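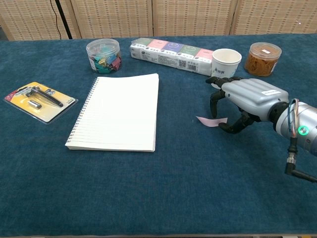
The case against the fixed tabletop

Most of the argument about training data for robot arms is an argument about volume. How many episodes, how many hours, how many arms running in parallel. I have spent enough of my working life on the collection side to think volume is the second question. The first is what an episode is allowed to contain, and the usual answer in our trade is too little.

A standard collection task is written like this: pick up object A, place it at location B, return to rest. The operator repeats it until the counter reaches the target. Objects go back to the same spots between runs. Failed attempts are deleted. The result is a clean set of recordings in which every grasp works the first time and nothing is ever out of place. A policy trained on it will look good in the same room with the same objects. Move the lamp, or swap the paper cup for a mug, and you are back to collecting.

I used to write task sheets like that. The sheet for our Trulero project had 12 tasks on it, each with a reset diagram, and operators were graded on how closely they matched the diagram. We got very good at matching the diagram.

What changed my mind was an audit. Rozália Hrnčiar went through 129 episodes from one desk-tidying task in March and sorted them by what happened in the hand, ignoring what the task sheet said should happen. Her finding was that more than 80 of them were the same episode as far as the learner was concerned. Same approach angle, same closing speed, same lift. Small differences in the starting position had been smoothed out by operators who knew the one approach that always passed review. The remaining episodes were the ones where something had slipped, rolled or stuck, and the operator had to work it out. Several of those were already flagged for deletion.

Her memo recommended keeping them. I objected at the time, on the grounds that a recovery is a demonstration of an error followed by a demonstration of a fix, and a learner that copies everything will copy the error too. I still think the objection is correct. It is an objection to careless labeling, though, and labeling can be done with care. Mark the point where the attempt went wrong. Train on what follows it. The cost is a few seconds of an annotator's time per episode, and we were spending more than that on resets.

Thin and flexible objects make the point better than rigid ones. A box will tolerate a sloppy grasp. A scrap of paper lying flat will not, and there is no single correct way to get hold of it. You can pinch a raised corner, slide it to an edge, or press and drag until it buckles. Human operators switch among these without noticing. If the task sheet specifies one of them, the data contains one of them, and the policy has nothing to fall back on when the corner is not raised.
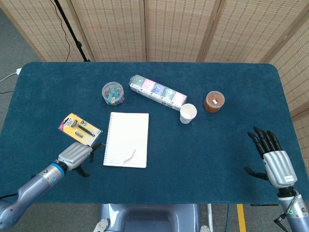

The same reasoning applies to the end effector. Many groups standardize on a two-finger gripper and regard a multi-finger hand as a complication to be dealt with later. There are good reasons to start with the gripper. It has one degree of freedom that matters, the operator learns it in a morning, and the recordings are easy to compare. But a gripper dataset teaches gripper habits. It learns to line up two flat surfaces and close. Very little of that carries over to a hand, where the useful question is often which finger touches first.

My preference is to record both, on the same objects, in the same session. The episodes can be stored separately and trained on separately. What you gain is a direct comparison under matched conditions, and you cannot rebuild that afterward from sessions held months apart.

Ctibor Šťastný, who runs operations at Kadlec, has argued against this with me more than once, and his case deserves a fair statement. Mixed hardware doubles the calibration work. Operators make more mistakes when the left side and the right side respond differently. Throughput drops, and throughput is what the customer sees on the invoice. He is right about all of it. In our trial on the Wurent contract it took 3 sessions before the operators stopped overdriving the hand, and that time was billed to us.

Where I part with him is on what throughput measures. An episode that duplicates one you already own has a cost and almost no value. Counting it toward the target makes the rate look healthy and leaves the dataset where it was. If the count excluded near-duplicates, the two methods would be much closer, and I suspect the mixed one would be ahead on anything soft, thin or in a package.

Packaging deserves its own paragraph. Collection sets tend to be made of bare objects, selected because they are easy to see and easy to hold. Homes and offices are full of things still in their wrappers. Clear plastic reflects the lights, confuses depth sensors and shifts under pressure while the contents stay put. A policy that has only met unwrapped items will aim for the contents and close on the shell. Buying stationery and leaving half of it sealed is the cheapest increase in variety I know of.

So, some rules I now work by. Resets are done by hand, to no diagram. No object stays in the set for the whole project. Operators are told the goal and never the grasp. Failed attempts are kept, with the failure marked. Duplicate checks run every evening, before the next day's tasks are assigned, and a task that has stopped producing new motion is closed even if it is short of its target.

The last rule is the one that causes trouble with customers. A contract that names a number of episodes gives the supplier every reason to keep recording the easy ones. Trustano agreed to a contract written the other way, with payment tied to coverage of object types and contact types, and negotiating the definitions took longer than building the station. I would do it again. The definitions are still too loose on what counts as a distinct contact, and I expect to be arguing about that clause at renewal.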